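Subject: Re: [lerkum-skaters] Short track meet at Farnden, who's going?

Hi all, back from the rink and finally catching up on the list.

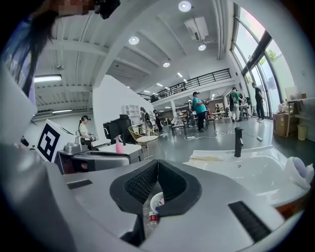
I was there for both sessions and I'm still buzzing! Edgars wrote:

> Did anyone stay for the 1000 final? I had to leave after the
> heats and the results page only lists the top 2. Also, is it
> true they're changing the relay order for Bindside?
>
> Edgars Dambrauskienė

Yes, I stayed, and you missed a good one. The Berhe girls went out fast and led for most of it, but the pace dropped with 4 laps left and the whole pack bunched up (I was yelling by then, sorry to whoever was next to me). Our Lerkum skater came around the outside on the last turn and got second by a blade. The referee looked at it for ages before they put it on the board.

The 50 in the subject line of the club email was a typo, by the way. There is no 50 meter sprint, it should have said 500. Neville Naylor has asked them to fix it before the Bindside entries open.

On the relay — I asked, and the coaches want to swap the second and third legs. Nothing is settled. If you skate either of those, talk to them at practice before you panic.

Ice was soft in the afternoon, especially in the corner by the penalty boxes. Two people went down there in the juniors, both fine and back up right away. I'd sharpen a little more often than usual if you're racing there in June.

I still have room in my car for Bindside, leaving at 6 a.m. Skates in the trunk, please, my back seat has suffered enough. Let me know soon if you want a spot.

Neville, do you have the full lap times? I only wrote down the final.

Dee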